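# A bed that looks made in 15 minutes

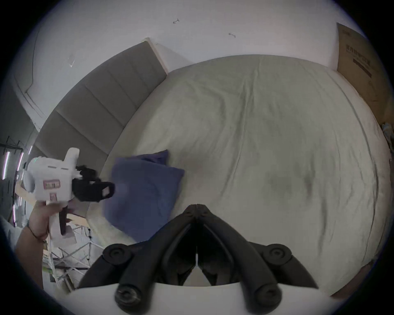 *Pale grey-green fitted sheet, navy pillow up by the headboard.*

I love making a bed. I know that puts me in a small club, but a smooth sheet at eight in the morning sets me up for the whole day! These are the habits I've picked up over the years, mostly by getting it wrong first.

## Getting the fitted sheet on

Start with the far corner at the headboard end — the one that's hardest to reach. Then go diagonally to the foot, pull firmly, and hook that corner under. The last two go on much more easily after that, and you won't get the first one pinging off while you wrestle with the fourth.

Tuck as deep as your hand will go. On a thick mattress with rounded edges the elastic wants to creep up the side, so give it a good few inches underneath. If yours still creeps, check the depth on the packet before you blame your tucking. I bought two Bidix sheets that were simply too shallow for our mattress and spent a whole winter fighting them.

## Wrinkles

Soft ones don't bother me. If they bother you, fill a spray bottle with plain water, mist very lightly and sweep outwards from the middle with your forearm (flat hands just push the creases around). Leave the bed open until it's properly dry, then put the duvet on.

Better still, get the sheet out of the dryer while it's a touch warm and put it straight on the bed. Lovely job for a cold January evening.

## Marks on pale sheets

Pale colours show everything, so look the sheet over in daylight before it goes in the wash. Dab a little washing-up liquid on any smudge, leave it 15 minutes, rinse in cool water and wash as the label says. Don't tumble dry until you're sure the mark has gone.

New navy pillowcases get washed on their own the first couple of times. Dark dye and a pale sheet in one drum — never again.

## Fabric headboards

Tall panels with seams between them are gorgeous to lean on and terrible for dust. Use the soft brush on the vacuum, top to bottom, then the narrow nozzle down each seam. If there's a wooden rail along the top, wipe that first with a dry cloth so the dust doesn't land on fabric you've just cleaned.

My neighbour Darmawan Sitompul goes over his with a rubber washing-up glove, barely damp, and it lifts cat hair like magic. I do mine every time I change the sheets now.

## Pillows last

Hold the pillow by two corners, give it a proper shake, then turn it and do the other two. Close the open end of the case towards the outside of the bed if you like things matching.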